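Accueil | Forums | Robotique | Manipulation et préhension | Connexion

Apprentissage par démonstration : 200 démos ou 4,000 ?
Posté par vilja_s le 17 février 2018

Salut à tous ! Je reprends le fil de décembre sur la dépose d'objets, avec du neuf cette fois. On a comparé 2 façons d'entraîner la politique pour la main multidigitale : d'un côté 4,000 démos enregistrées en vrac, de l'autre 200 choisies parce que le point de lâcher y varie beaucoup. Même réseau, même réglage. Eh bien le petit jeu de données fait mieux sur les positions de panier jamais vues. Je ne m'y attendais pas du tout (Unathi si, il me le rappelle tous les jours).

Côté tâche c'est du classique, un objet rond à mettre dans le panier, et tout ce qui m'intéresse se passe entre l'arrivée au-dessus du bord et l'ouverture des doigts.
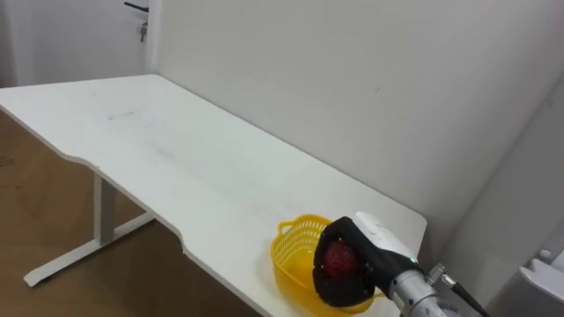
L'objet rouge dans la main, juste au-dessus du panier jaune.

À ce stade la main cache déjà une partie du rebord, et c'est là que la politique « 4,000 » se met à hésiter : elle recule, revient, recule encore. L'autre descend et ouvre. Mon hypothèse, c'est que les démos en vrac lui apprennent surtout une trajectoire moyenne.

--

kedon_fan a écrit :
Joli, mais je n'achète pas l'hypothèse. Tu as trié 200 démos à la main, donc tu as aussi viré les ratées, non ? Si c'est ça, tu mesures la propreté des données et la diversité n'a rien à voir là-dedans.

--

vilja_s a écrit :
Aïe, oui, en partie. Les ratées franches étaient déjà enlevées des deux côtés, mais les molles (celles où l'opérateur tâtonne) sont restées dans le gros jeu. Il me faudrait 200 démos tirées au hasard parmi les propres. Je lance ça.

--

U_DuPlessis a écrit :
Pour info j'avais parié sur les 200 dès le début, et sans tri ! Chez nous à Nosesgate on a vu la même hésitation avec une pince à deux mors. Pour moi ça vient du masquage, la caméra de tête perd le bord au pire moment. Ajoutez une vue au poignet et l'écart disparaît, je prends les paris.

--

melur.p a écrit :
Pas d'accord avec Unathi – nous on a une vue au poignet et ça hésite quand même. Vilja, tu as combien de graines par condition ?

--

vilja_s a écrit :
3. Je sais, je sais.

--

melur.p a écrit :
Bon, alors on se calme sur les conclusions :) Avec 3 graines j'ai déjà « prouvé » des trucs dont j'ai encore honte. Mets les courbes de chaque graine, pas la moyenne, et on en reparle.

--

kedon_fan a écrit :
+1 pour les courbes. Et si tu peux partager la liste des 200 retenues, je veux bien refaire le tri de mon côté à l'aveugle, pour voir si je tombe sur les mêmes.

--

vilja_s a écrit :
Vendu ! Je t'envoie la liste en MP, et je poste les courbes ici dès que le tirage au hasard a fini de tourner.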